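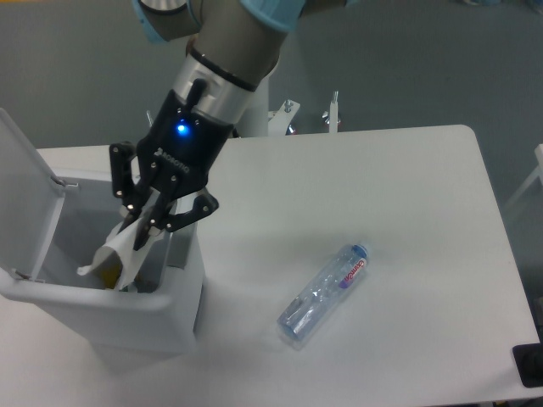
3.2 Sorting small desk waste

Desk waste was the category we knew least about going in. Kitchen scraps are well covered elsewhere, packaging too. The bits left on a work table at the end of a day, much less so: tissues, scrunched notes, drink bottles, labels, the odd sandwich wrapper.

We logged 853 items over the study period, of which 708 could be placed in a single class without argument. The rest were mixed or soiled and went to second reading (Érica Dantas, using the Gretska coding sheet). Agreement was good for bottles and poor for paper. Crumpled paper is the awkward one. A sheet of writing paper and a tissue look much alike once squashed, and coders split on them more than on anything else in the set.

Figure 4. Small waste at a white table. Crumpled white paper or tissue at the opening of a light grey lidded bin, lid fully open; clear plastic water bottle lying on its side on the table.

Figure 4 shows the two materials that gave us most of the work. Paper of this sort has no fixed shape, so size classes are not much use. We tried them in the pilot and dropped them. Bottles are easier to name but take up more room, and in a narrow bin one uncrushed bottle can block the opening for everything after it. For this reason bottles were recorded seperately, as crushed or whole, cap on or off.

Bin type mattered more than expected. Three models were tried in the pilot (Imau, Hrynyshyn, Gruvon), all with hinged lids. Where the lid had to be held up by hand, people left things on the table and came back later, or didn't. Where it stayed up by itself, items tended to go in singly and sooner. Lids left open overnight did bring complaints about smell — fair enough — though only from rooms where food was also thrown away.

A note on liners. Yellow and clear liners were both in use and we did not control for colour. Probably should have. Clear ones let the emptying staff see contents without tipping the bag, and the November round was faster, but the rooms were also quieter that month so we make no claim from it.

Items stuck on the rim were counted as binned if more than half was below the edge. The rule is crude and we kept to it all the same. Changing it to "fully inside" moves 2 items between classes and leaves the ranking as it was.

Weights are not reported here. The scale was set up for loads to 3000 g and a single tissue dose not register on it. Counts only, then, in Table 5 and in the room by room figures which follow.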